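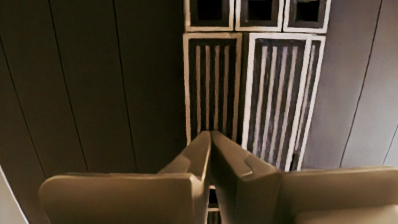
What does a hospital cash plan pay for? A fixed sum for each night you spend in a bed as an inpatient, up to a yearly limit, whatever the treatment costs. It doesn't pay the hospital, it doesn't get you seen any sooner, and it has no interest in what the surgeon charges.

I put that first because the leaflets tend to put it last. Cash plans are being sold hard again this winter, mostly to people who have looked at the price of full private medical cover and gone a bit pale. The pitch is simple enough. Waiting lists are long, premiums are up, so have this smaller, friendlier thing that costs less than a takeaway. I've spent the past few weeks reading the small print on three of them, and I came away less charmed than I was meant to be.

Take the Ladum plan, which is the one most readers write in about. It pays 100 pounds a night. That sounds generous until you find that the first night doesn't count, and that a day case isn't a night at all. A great deal of routine surgery is now done as a day case. Cataracts, hernias, most knee work: in at breakfast, home for tea. For all of those the Ladum plan pays nothing, and says so on page 39 of the booklet, under a heading about definitions.

Emthorpe does a little better. Its plan pays from the first night and gives a flat 220 pounds for a day case, once a year. The catch is the waiting period on anything you had before you joined. "Anything" is doing a lot of work there. The wording covers symptoms as well as diagnosed conditions, so the bad hip you mentioned to your GP in February could be held against you when the operation comes round, even if it had no name at the time. I asked the firm how often it turns down claims on those grounds. It told me it assesses every claim on its merits. I had rather assumed that.
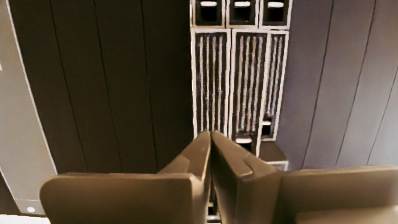 Then there is the question of what the money is for. The adverts talk about peace of mind, parking, a meal for whoever is visiting. Fair enough – hospital parking is a racket and lost wages are a real worry, above all for the self-employed. But most people in decent health go years without a night in hospital. If you put the premium in a savings account each month, you'd have a pot to draw on for parking, or for a new boiler, and no one would ask to see your discharge letter.

Cavalcanti, the newest of the three, has tried to get round this by bolting on dental and optical money. You get a share of your check-ups and glasses back, up to 600 pounds a year across the lot. I can see why it sells. People like getting something back, and a claim for a pair of specs is easy to make. Look at the separate limits, though, and the headline figure starts to shrink. To reach it you would need new glasses, a crown, a run of physio and a spell on a ward in the same twelve months. That isn't a year I would wish on anyone.

The premiums also go up in age bands, which the comparison sites don't always show. A price that looks like loose change in your thirties can be a fair chunk of the food shop by your sixties, for the same benefit per night. None of the three raises the payout to match prices unless you ask for it and pay extra.

Who should buy one, then? Someone who works for themselves, has no sick pay, has little put by and already knows an overnight stay is coming might do well out of it, except that the waiting period is there to stop exactly that person. Families can do better, as children are often covered free, and children do end up on wards at odd hours. If your employer is paying, say yes and keep your receipts.

For the rest, ask for the full policy wording before you hand over any bank details. I asked the sales line at Cavalcanti for theirs and was told it would arrive with my welcome pack, after I'd joined. It took two more calls to get it sent beforehand. The Urnberg office that handles Emthorpe's claims was quicker and emailed it the same afternoon, all in one file, with the exclusions at the back.

Filed under: Money & Health / Insurance / Features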